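Biston Assembly Plant Closure: Frequently Asked Questions

Last updated July 22, 2025
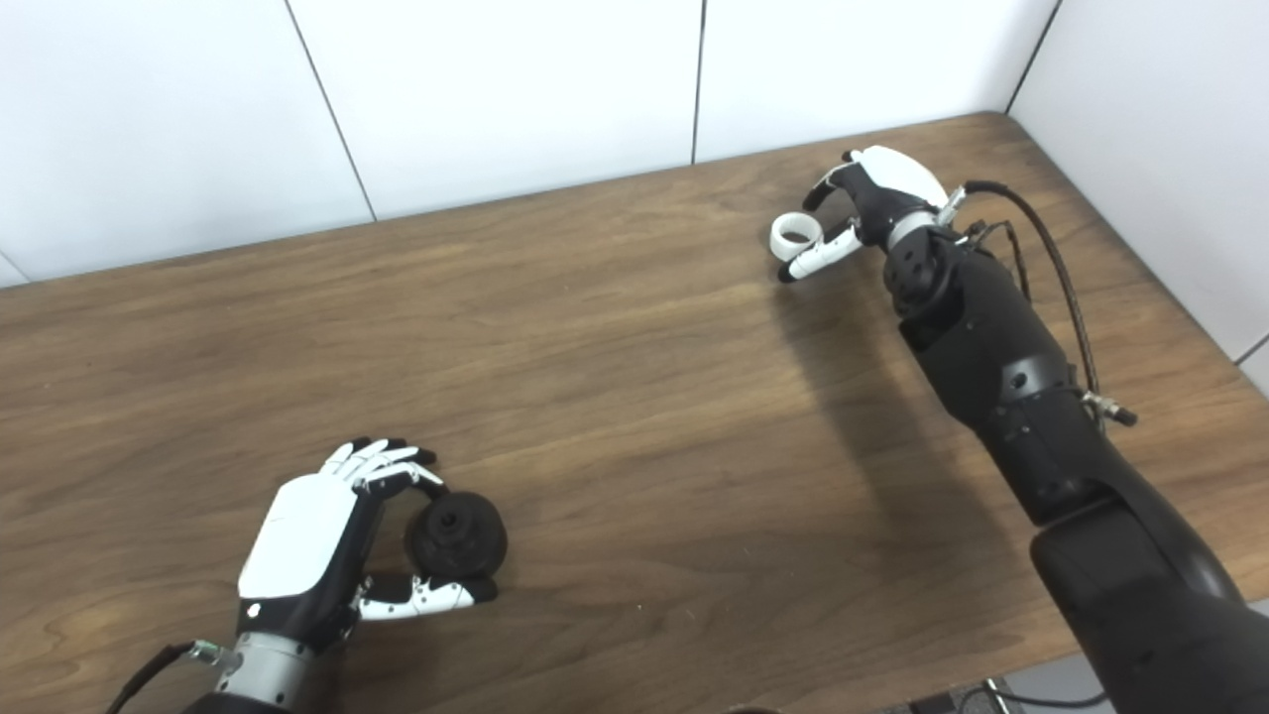
One reader wrote to us after the first version of this page that she had read it twice and still did not know if her husband must sign the transfer form before the summer shutdown or after it. She was right to complain. The answer is after, and we have put the forms question first.

When do I have to sign the transfer form?
You can sign it from the first working day after the summer shutdown. Please do not sign any earlier copy which your supervisor may have given you. The earlier copy has a mistake in the paragraph on seniority.

Which plant is closing?
Only the Biston assembly plant. The Clegg parts warehouse stays open, and the stamping plant in Urcombe also stays open with its present shifts. The last vehicle at Biston is planned for November.

How many workers are concerned?
The company's notice names 2310 hourly workers. Of these, 911 have enough years of service to ask for early retirement. Salaried staff are not in these numbers and they have a separate notice.

What is the union doing about it?
The local has filed a grievance. Our position is that the company promised a new model for Biston in the last contract, and that this promise has not been kept. The hearing will be held in Flestell. We will publish the date when both sides have agreed on it.

Can I move to Urcombe and keep my seniority?
Yes, if you apply in the first round. Your seniority for vacation and pension comes with you in full. Your seniority for choosing a shift begins again from zero, and we know that many members find this unfair. It is part of the grievance.

Is there help with moving costs?
There is an allowance for members who move their home to Urcombe. If you prefer to drive each day you do not receive it. You must keep your receipts, also the small ones for fuel and boxes.

I am on sick leave. Do I lose my place?
No. Your name stays on the list while you are on leave. You have 14 days to answer after the letter arrives, the same as everybody else, so please make sure that the office has your right address.

May two people from one household both take the severance offer?
Yes. Each worker is treated separately, and 2 forms are needed, one for each person. Please do not put them in the same envelope. Last time some were lost in this way.

Will there be a strike?
No vote has been called. A vote can be called only at a general meeting, and members will receive notice by mail and on the board beside the cafeteria. What you read on social media about a walkout in Clegg is not correct.

Where can I ask something which is not on this page?
Come to the union office at the Biston plant, next to gate B, during the lunch break or at shift change. You can also leave a written question in the box by the door. Please write your department on it so that we can send the answer to you.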